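The Slow Ruin of Cotton
Why a shirt that fit in the store stops fitting at home, and what the textile trade knows about it

Tuesday, January 9, 2018

Cotton does not shrink in the way most people mean the word. The individual fibers are almost the same length after washing as before. The change takes place in the fabric, at the level of the loop and the yarn, and most of it is the release of tension that the mill put there. A knitted T-shirt arrives in the store stretched. The wash lets it go.
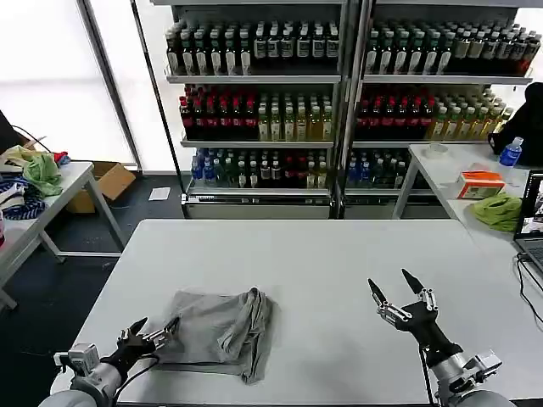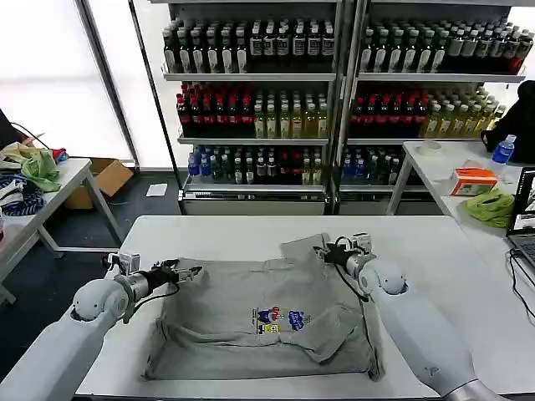 Gray cloth on a white table.

Why does a T-shirt get shorter and wider instead of smaller all over?

Knitted fabric is pulled lengthwise through nearly every machine in the finishing plant, and the loops become tall and narrow. Water and movement allow them to return to a rounder shape, so length is lost and some width is gained.

The trade calls this relaxation shrinkage, and it accounts for the greater part of the loss in the first few washes. A second kind, swelling shrinkage, comes from the yarn itself. Cotton fiber takes up water and thickens. A thicker yarn needs a longer path to travel around its neighbors, and as the yarn cannot get longer, the neighbors move closer together. When the cloth dries, friction holds much of the new arrangement in place. Felting, the third kind, belongs to wool and other animal hair, where surface scales lock against each other. It plays no part in cotton.

The distinction matters to anyone who has to write a care label. Relaxation is finite. Once the loops reach their resting shape, there is little further to go, and a shirt that has been through several full cycles will hold its size fairly well. Problems reported late in a garment's life are more often distortion: a hem that rolls, a side seam that has traveled to the front, a collar that no longer lies flat.

The wandering side seam

Seam travel has a name, spirality, and a well understood cause. Single yarns are twisted in one direction to hold the fibers together. The twist is a form of stored energy, and a yarn with a great deal of it will try to turn back when wet. In plain jersey, where the two legs of each loop are not balanced against anything on the reverse side, the turning force tilts the loop. Thousands of loops tilt the same way and the whole tube of fabric rotates around the body.

Circular knitting machines add a contribution of their own. A machine with many feeders lays down several courses of yarn for each turn of the cylinder, so each course climbs like the thread of a screw. The more feeders, the steeper the climb. Machine direction and yarn twist can be set to oppose each other, and in a careful mill they are. In a mill buying yarn on price from several spinners, they may simply add up.

Plied yarn, in which two singles are twisted together in the opposite direction, removes most of the effect. It also costs more and makes a heavier cloth. Rib and interlock structures avoid the problem by placing loops on both faces, at the expense of speed and yarn. Plain jersey remains the standard for T-shirts for the ordinary reason that it is light, soft and cheap to make.

What finishing can do

The first patentable attempts to control shrinkage in cotton goods were directed at woven cloth for work clothes and uniforms. The principle behind compressive shrinking is easily stated. Damp fabric is laid on the outside of a thick rubber or felt blanket as it bends around a roller, where the blanket's surface is stretched. As the blanket straightens, its surface shortens, and the cloth is forced to shorten with it. Heat then sets the result. The cloth has been shrunk mechanically before it is cut.

Knits are compacted on similar machines, though the process is harder to keep in range. A knit is elastic and has no fixed length of its own. It can leave the compactor at the correct stitch count and be stretched again by the time it is rolled, packed, unrolled and spread on the cutting table. Better cutting rooms let the fabric lie loose for a day before cutting. A room working against a ship date may allow it a few hours.

Cetley, a testing house that handles jersey for mid-priced labels, ran 28 commercial lots through repeated home-style laundering and measured them after each cycle. The largest single change in every lot took place in the first wash and dry. Lots that had been compacted and rested lost little after the third cycle. Lots that had been compacted but cut the same day behaved nearly as badly as those that had not been compacted at all. The report's recommendation concerned the handling of rolls and left the machine settings alone.

Mercerizing is sometimes offered as a cure. It is a treatment in strong caustic soda, in use since the nineteenth century, that swells the fiber, rounds its cross section and raises luster and dye uptake. When carried out under tension it improves stability somewhat. A pamphlet of 1859 in the Vergara textile library already complains of calico "drawn out beyond its nature to please the measuring stick," so the underlying commercial temptation is older than most of the machinery. Cloth sold by the yard was worth more when it was longer. Cloth sold by weight, as most knit fabric now is, removes part of that incentive, but garment makers still get more pieces from a stretched spread.

The dryer

Heat is usually blamed for the damage, and tumbling deserves more of the blame than it gets. In the Cetley trials, matched shirts were dried flat, hung on a line or tumbled with heat. Those dried flat kept the most length. Line-dried shirts came out longer in the body because of the weight of water in the lower half, and they stayed uneven at the hem. Tumbled shirts lost the most. A fourth set, tumbled with no heat at all, still finished well short of the flat-dried set.

The mechanism is agitation. Friction between loops is what prevents a damp fabric from reaching its resting shape when left alone. Repeated small impacts overcome that friction a little at a time. Heat speeds the drying and fixes the loops where they have ended up, and overdrying adds harshness, as the last of the natural moisture is driven from the fiber. Most household machines run past the point of dryness unless fitted with a moisture sensor, and many sensors are set generously.

Laundering does other harm that is easily mistaken for shrinkage. Lint is broken fiber. A filter that fills at every load is collecting the garment, and the thinning is greatest at the folds and edges, where the cloth rubs against itself. Printed areas behave differently from the fabric around them. A plastisol print is a film of plastic bonded to the surface, and it does not contract with the jersey. The cloth draws in around the print, which then puckers at its border. Water-based inks sit within the yarn and pucker less, though they fade sooner.

Testing and its limits

Laboratory methods are consistent. A square is marked on the fabric with indelible ink, the sample is washed and dried under a stated program, conditioned in air of fixed humidity, and measured along both axes. The tolerance a buyer writes into the contract is commonly five percent in each direction for jersey. On a shirt body of ordinary length that is well over an inch, enough for the wearer to notice and not enough for the buyer to reject the lot.

Morkeo, a maker of plain cotton basics, tightened its own limit and found the cost to be modest in fabric and considerable in time. On an order of 3000 pieces, the resting of rolls added two days. A trial run of 2000 pieces from the Movlow plant, cut from plied yarn, showed almost no seam travel but was judged too heavy for summer stock. The company has returned to single yarn at a lower twist and accepts slightly more pilling. A second trial is planned for February.

For the owner of the shirt, the useful measures are few. Wash in cool water with a moderate spin. Pull the garment gently to length while damp, with the side seams aligned, and dry it on a flat surface. If a dryer is used, take the shirt out before it is fully dry. A shirt that has already shortened can often be recovered in part by soaking and easing it lengthwise, but the gain will go at the next tumble, as the loops have the same resting shape as before.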